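Oct 9, 2022

So I finally gave in and started labeling things. My sister has been on me for years about the pantry, and last weekend I pulled everything out and found 25 packets of instant gravy. We don't even eat gravy!

My rule now is that if a thing has no word next to it, it has no home. Snacks get a word, batteries get a word, the drawer of takeout menus got a word and then got emptied (I spent almost 200 minutes on that kitchen, don't ask).

Baskets on a white table, all four times:
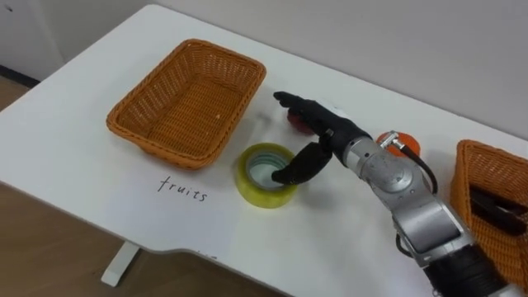
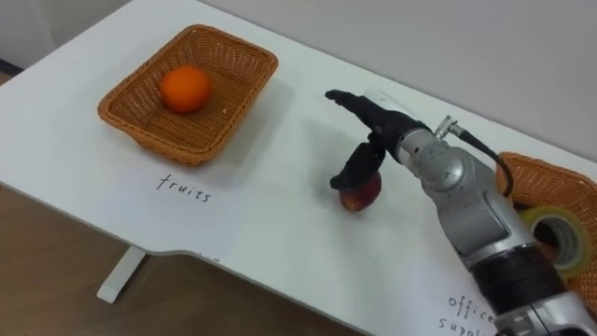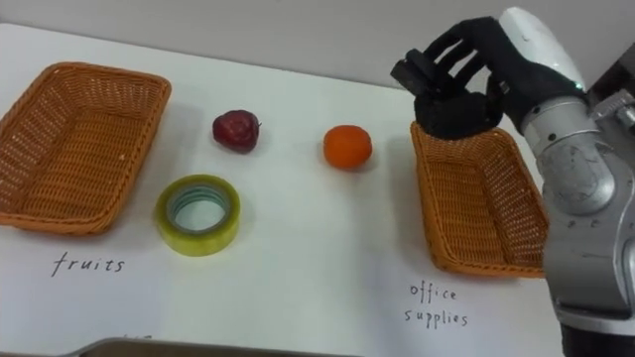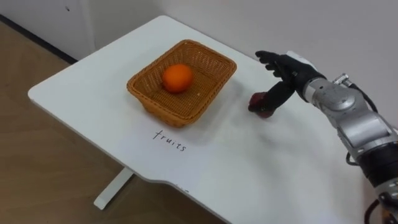
Rocío Nina wrote to me that labels only last until December, when the holiday baking stuff moves in and everybody shoves things wherever they fit, and that she'd go with pencil. Fair point, and I do own a lot of sprinkles. I'm trying pencil on the baking shelf first, then the hall closet, if I can get the door to close.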